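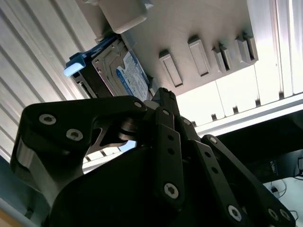

*Gripper under the drive, with the blue latch handle at the front of it.*

I spent most of December teaching an arm to take apart a desktop computer, and I said I'd write down how the teaching part went. The programming part was short. Munther Karam set up the recording software before I got there and I barely had to touch it.

The job comes from Farnberg, who take in old office machines and strip them for parts. They want the drives out first, bracket and all, and set down somewhere known so a person can pick them up later. By hand it takes a few seconds. You squeeze the clips, pull, done. I had never thought about how many things my fingers were doing until I had to do it with two stiff ones.

We tried two ways of showing it. The first was hand guiding, where you put the arm in free drive and push it around yourself. That was fine for the big moves - getting from the fixture over to the case, for example. It was bad for anything close. My own arm kept blocking my view of the bay, and the joints have enough drag that when I wanted to move a few millimeters I'd move none and then a lot. I also found that I was leaning on the wrist without noticing, so the recorded path had my weight in it. Played back without me there, it came in a little high every time.

So after a couple of evenings we switched to remote control. You hold a small handle, the arm copies your hand, and a trigger closes the fingers. I was slower at first and then a lot faster. Yanti Latuheru, who had done this before at Sestdale, told me to stop watching the gripper and watch the part. It sounded like golf advice but it helped.

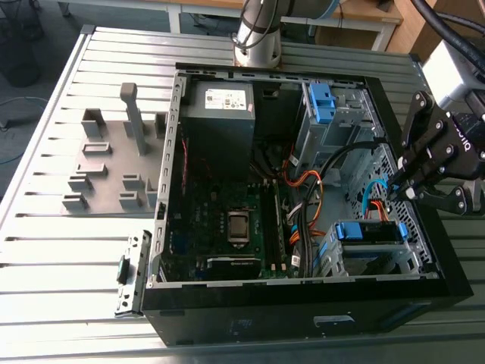 The case lies on its side the whole time. We started with it upright because that's how it would sit on a shelf, and it rocked whenever the fingers pulled on anything. On its side it stays put and you come down on the brackets from above. Elie Akl wanted clamps as well. I tried a pair and they got in the way of the elbow, so they went back in the drawer.

By the end I had 178 recordings. We kept 137. The rest were thrown out for ordinary reasons: I dropped something, I paused too long in the middle, or I caught a cable and dragged it. Cables were the worst of it. They don't go back to the same place twice, so each try starts from a slightly different mess. Shanthi Sarkar's view is that I should leave them messy on purpose and not tidy up between tries, so the arm sees plenty of variety. I think she's right, but it made for some long afternoons.

A few things I'd tell myself at the start:

- Move at one speed. My early recordings are slow, slow, fast, and the arm learned the fast part too well.
- Squeeze first, then wait a beat, then pull. If squeezing and pulling run together the recording is hard to learn from.
- Stop after 14 or so in a row. My hand gets sloppy and I don't feel it happening.
- Write down why you threw one out, right then. I didn't for the first batch and had to watch them all again.

The wrist camera took me some getting used to. I'd been steering from the side view because it looks like what you'd see standing there, but depth is hard to judge from it. From the wrist you can tell if the fingers are square to the bracket, and that's most of the battle.

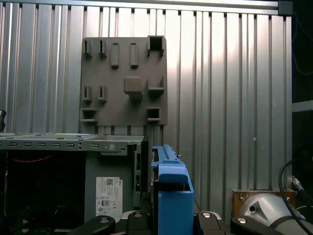

Putting a bracket down turned out to need as much practice as pulling one out. If it's tilted in the fingers it wants to fall over when you let go, and you only get one chance to release it. I ended up doing a separate set of recordings just for that, starting with the bracket already gripped. Wissam Khoury suggested splitting it that way and it saved us a lot of time, because I could practice the hard half without redoing the easy half.

As for how well it runs on its own, it's mixed. In the last session we gave it six tries and it got four. One miss was a bad grip and the other was a cable. Farnberg would like better than that before anyone leaves it alone with a stack of machines, and so would I.

Next month I'm going back to do the same thing with a different case model, where the clips are on the other side. Munther thinks we can reuse most of what we have. I've asked for a lower stool.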